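Flat 7, Before the Heater Goes Off

She had until four. The new people wanted the keys at four and the agent had already rung twice, that bright voice, just checking in.

Kitchen done. Bathroom nearly. The hallway was boxes, and the boxes were labelled in three different colours because the markers kept dying on her. PLATES. WINTER. One just said ASK, and she couldn't remember who or what.

Her mother's things were the problem. Always had been. Nearly 100 postcards in a biscuit tin, most of them from Prindovine, the same grey harbour over and over. A lamp without a shade. Receipts from the Pustia shop going back to before the shop had a phone number. $3.43 for thread. Kept it. Why would you keep it.

She kept it too. In the pocket, quick, before she could argue.

Half past two. Ate a cracker standing up. Rang the movers, got the recorded lady, hung up. The truck was coming from the Kuvia depot and the Kuvia depot was on the wrong side of the bridge, everyone knew what that meant in September, with the roadworks.

Then the back room. She'd been leaving the back room.

It was smaller without the bed. Four dents in the carpet where the bed had stood, and a pale square on the wall, and the smell still there, talc and orange peel. She opened the window. Shut it again. Stupid - as if the smell would fall out and be gone. 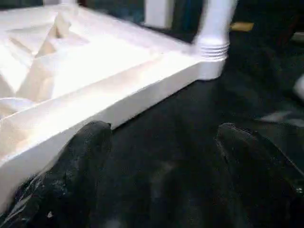
The shelf unit went down to the laundry, last thing, because nobody had wanted it and she couldn't carry it further than that. Her mother had bought it to hold the sewing and then never let it hold the sewing, it was for good paper only, wrapping paper, tissue, anything that could be smoothed out and used agian. She knelt on the dark floor to check it. Crumpled white stuff still in the tray, all folds and corners, pushed up behind the thick rim. She ran a thumb over the ribbed rings at the bottom of the leg, up and down, the way she had at six, under the ironing, listening to the radio.

She should have thrown the stuff out. She flattened a bit of it with her palm. It came back up. She flattened it again.

Knocking upstairs. The movers, or the agent, or the new people early with their plant and their dog.

"Coming," she said, too quiet for anyone to hear, and stayed were she was a minute longer, pressing out the creases.

More short fiction
The Ikonen Ferry
383 Steps
Salt for the Road
What the Tenant Left

Shares 7 | Comments 3
Contact | Copyright the author | Back to top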